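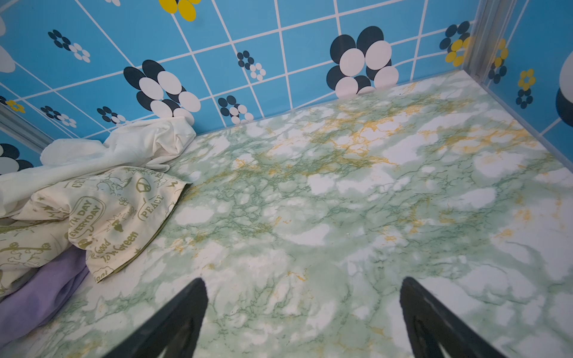
Andside (television series)

Search this wiki
Go
Advanced search

Andside is a documentary television series in eight parts about the collapse of the Clunel ferry company and the court case that followed. It was made by Metis Films and first shown in July on the Naciri channel, with two episodes each week over four weeks. A shorter version, edited to the length of a feature film, was released to streaming in September 2025.

Background

The Clunel company ran passenger ferries between the port of Andside and the outer islands. It stopped trading without warning at the height of the summer season, leaving passengers stranded on both sides of the crossing. The company's directors were later tried for false accounting. The trial lasted 17 weeks and was covered daily by local newspapers, though it received little attention elsewhere.

Metis Films had planned a single programme on the subject. The project grew after the producers were given access to a large collection of home video shot by former crew members, much of it recorded on board in the company's last two seasons. The producers then asked for a longer run, and the channel agreed to eight parts.

Format

Each episode runs for 52 minutes. There is no narrator. The story is told through interviews, court transcripts read by actors, and archive material. More than 100 people were interviewed, among them passengers, dock workers, accountants and members of the jury, who speak only about their lives before and after the trial. The directors did not take part.

The first three episodes deal with the growth of the company and the town. The fourth covers the day of the closure and is made up entirely of material recorded within a single day. Episodes five to seven follow the trial, and the last returns to the islands, where a smaller operator now runs the route in summer only.

Production

Interviews were recorded in a disused ticket hall in Andside over one winter. The transcript readings were filmed separately in a studio, with the actors seated and in their own clothes. The opening titles use a timetable from the company's first year, with the sailings removed one by one.

The music is for harmonium and brass. Several of the pieces were first written for the single programme and were kept when the series was extended.

Release and reception

Reviews were mostly favourable. Critics praised the fourth episode in particular, and several said the series was at its best when it stayed with the passengers and the crew. The trial episodes were thought by some to be slow - one review suggested that two of the three could have been joined together. Local viewers complained that the harbour scenes in the first episode showed a newer pier, and the caption was corrected for later showings.

The shorter version leaves out most of the second and sixth episodes. It was less well received than the series, with reviewers noting that the accounting evidence was hard to follow without the earlier material.

Home media

The full series is available on disc with subtitles. The set includes the feature-length version and a half-hour programme on the crew videos - this was not broadcast.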